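Sorker 716 Pivot Pin Set for Brenville Hand-Held Grippers

Spares > Hand-held grippers > Fingers and linkages

In stock, sent from our Ollton workshop
Sold as: one set, for both fingers of one gripper
Fits: Brenville hand-held gripper, all parallel and angled finger types
Does not fit: Brenville arm-mounted gripper (see the fitting table further down)

Safety notice, May 2018

Please read this before ordering or fitting. A batch of the older pivot pins can work out of the finger linkage during use. When this happens the finger can jam part way through its travel and then let go all at once. We have had reports of pinched fingertips, one cut thumb and a fair number of dropped items. If your gripper has the older pins, stop using it until they have been changed. The 716 set replaces them and is free of charge for grippers covered by the notice.

What went wrong

The older pin is a plain steel pin held in the link by a light press fit. A change was made at the pin supplier, Wuisan, and one batch came out slightly under size. The pins measured well enough at goods-in, when they were cold and new, and the grippers passed their bench test. In use the pin turns a little with every squeeze. An undersize pin also moves sideways a little with every squeeze, always towards the outside of the finger, until its head stands proud and starts to rub on the housing.

At first the only sign is a faint click near the end of the stroke. Later the finger feels heavy and comes back late when the trigger is let go. The last stage is the one that matters for safety. The pin head catches on the housing and holds the finger still while the return spring is loaded, and when the operator squeezes harder to free it the finger snaps shut.

The first report came in November from a customer who did small-item handling all day. We put it down to a bent link and sent a new finger, which was a mistake on our part. The new finger had pins from the same batch and failed the same way. Herman Pasaribu in our repair room then stripped both fingers, laid the pins side by side with some older stock and found the difference.
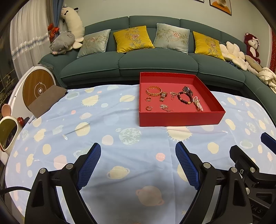 The fault shows up soonest on light, fiddly work, where the operator opens and closes the fingers many times over a small area and seldom takes a firm hold. On heavy parts the load tends to press the pin back into place. Think of the job of lifting one piece out of an open red box that already has watches, a bead bracelet and a pair of small gold hoops in it: the fingers have to open wide on the way in, close gently, and open again without dragging the next piece along. A finger that comes back late will hook a bangle or nip a bracelet before the operator has noticed anything. Most of the reports we have received are from this kind of work.

How to tell if your gripper is affected

Look at the serial label on the gripper body. Serials ending in 31 were built with pins from the bad batch and are covered by the notice, whatever their age or condition. Grippers with any other ending left the factory with sound pins, but may have been given bad ones during a repair, so check them by hand if the fingers or links have ever been changed.

To check by hand:

Switch off and unplug the gripper from its cable.
Open the fingers fully and hold the gripper under a good light.
Run a fingernail over each pin head on the outer side of the linkage. It should be level with the link or just below it.
Close the fingers slowly and let them open on their own. They should move together and reach the stop together.
Look for a bright rubbed line on the black housing next to either finger.

A raised pin head, a lagging finger or a rubbed line means the gripper should be taken out of use. Tie a label to it so that a colleague does not pick it up and carry on. Please do not push the pin back in and try again. It will go back in easily and it will come out again just as easily, often faster than before.

A pad that has started to peel is a separate matter. Pads wear in normal use and can be replaced with the standard pad pack. They are mentioned because several customers changed the pads first, thinking that a poor grip was to blame, and lost time over it.

What is in the set

Shouldered pivot pins for both fingers
Retaining clips, with spares
2 nylon washers
A small sachet of thread lock for the frame screws
Printed fitting sheet
Return bag for the old pins

The new pin has a shoulder on one end and a groove for a clip on the other, so it no longer relies on the press fit. It can be told from the old one at a glance once fitted, as the clip is visible on the inner side of the link. Finish is plain steel. There is no coloured version.

Fitting

Allow yourself a clear bench and a tray for the screws. A small cross-head driver, a pin punch and a pair of fine pliers are needed and are not supplied.

Unplug the gripper and wait until the status light has gone out.
Take off the pads if they are the clip-on type. Glued pads can stay on.
Undo the frame screws on one finger only, and leave the other finger built up so that you can see how the parts go.
Support the link on a block and tap the old pin out from the inner side.
Check the hole in the link. If it has gone oval, stop and order a link, as the new pin will not cure it.
Fit the washer, slide the new pin in from the outer side and press the clip into its groove until it clicks.
Put one drop of thread lock on each frame screw and do them up hand tight.
Do the other finger the same way.
Open and close the gripper by hand before you plug it in.

The clips are small and they do fly. Wear eye protection and work over the tray. If a clip has been bent or has been fitted and removed, throw it away and use one of the spares.

Keep your free hand away from the inside of the linkage at all times while the spring is connected. The gap between the links closes completely, and the spring is strong enough to break skin even with the power off.

After fitting

Run the gripper on something soft and of no value for a few minutes before it goes back to work. A folded cloth will do. Check the pin heads again at the end of the first shift. Any movement at all should be reported to us, as we have not seen any on the new pins so far and would want to know.

The position reading may need to be reset after the fingers have been apart. If the recorded opening does not match the real one, go through the zero routine in the Brenville manual, with the fingers fully closed and nothing between them. Recordings made with a sticking finger will show the trigger and finger position drifting apart. We suggest you set these aside until you have looked through them, particularly if they are going to be used to train or test a robot. A late release looks much like a deliberate hold.
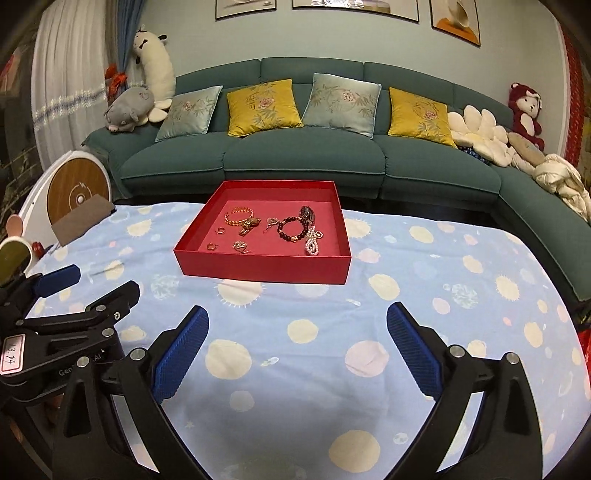

Can I keep using the gripper on light work until the set arrives?

Please leave it out of use. Light work is where the pins move quickest, and the finger gives little warning before it snaps. If you cannot be without a gripper, telephone the Ollton workshop and we will lend you one for as long as stocks last.

Do I have to send the old pins back?

We would like you to, and the bag is already paid for. The old pins are being measured and the results passed to Wuisan. Your free set does not depend on it.

I have two grippers used as a pair. Should both be changed?

Check each serial on its own. Pairs were often made up from different builds, so one may be covered and the other not. If one side is changed and the other is sound, the two will still work together and there is no difference in feel once the new pins have bedded in.

Can you fit the pins for me?

Send the gripper to Ollton with a note of the serial and a contact name. Turnaround is 2 working days from arrival. There is no charge for grippers covered by the notice. Take off any extra camera mounts or cable ties of your own first.

Will this happen to the arm-mounted gripper?

The arm-mounted gripper uses a different pin with a clip already on it, and none have been reported.

Fitting table

Hand-held, parallel fingers: 716 set
Hand-held, angled fingers: 716 set
Hand-held, long reach: 716 set, plus long reach washer pack
Arm-mounted: not required
Older Brenville trigger units with moulded fingers: not required, the fingers have no separate pins

Ordering

If your gripper is covered by the notice, choose "replacement under notice" at checkout and enter the serial. The price will change to nil. Customers who bought through a dealer can order direct from us in the same way and do not need the original invoice. Anyone wanting a set for stock should order at the normal price.

If someone has been hurt by a gripper finger, or came close to it, please tell us even if you have already put the gripper right. Mark the message for Herman Pasaribu and say what was being handled and how the finger behaved just before. Photographs of the linkage are useful if you have them, taken before anything is undone.

Related items

Standard pad pack, blue
Finger link, left or right
Return spring
Long reach washer pack
Sorker bench tray with magnetic edge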